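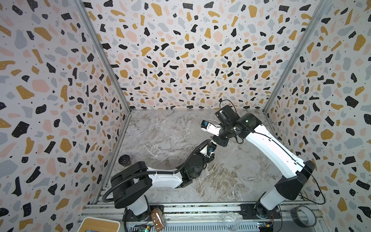

Papering a three-sided box with terrazzo pattern, marble floor sheet

Yasir Cheema, February 18, 2018

Quick writeup, a few people asked. Three walls and a floor, open top. Done in an afternoon if your panels are already cut. Mine weren't.

What you need

Self-adhesive terrazzo paper – I used the Stiltico one, white with black, mustard, pink and gray chips
Marble-look sheet for the floor
Black tape
Sharp blade, plus spares
Plastic smoother or an old store card
Pencil, long ruler, damp cloth

Wipe the panels down first. Let them dry all the way. Any grit under the paper shows up as a bump and you will stare at it forever.

Back wall first

Cut the piece 2 inches too big in both directions. Peel back only the top strip of the backing, line it up, press. Then pull the backing down a little at a time with one hand and smooth with the other, middle outward. Don't peel the whole thing off at once. I did that on the first try and it stuck to itself, straight in the trash.

Bubble? Lift and redo if it's still fresh. If not, pinprick and press.

Side walls

Same again, but let the paper run a bit past the back corner, then trim against the ruler. With posts in the corners you get a nice hard edge to cut along. Change the blade before this part. A dull one drags and tears teh paper.

Pattern matching – the good news about terrazzo. Chips are random so no lining up repeats. Just check you don't have the same big mustard chip side by side at the join. Slide the sheet up or down before you cut.

If your sides lean in at the bottom, cut a newspaper template. Don't trust the ruler for that, I lost a good piece.

Floor last

Lay the marble sheet loose overnight, face down, so the curl comes out. Decide where the beige streaks go. I like them toward the front. Trim to fit tight to the walls, then stick down from the back edge forward. Veins have a direction, so if you need 2 pieces run them the same way or the seam jumps out at you.

Finishing

Tape the raw edges underneath, where they dont show. Go over every corner once more with the card. Leave it alone until the next day before putting anything heavy on the floor.

Leftovers – keep a decent strip rolled up for patches. The next roll may not be quite the same white.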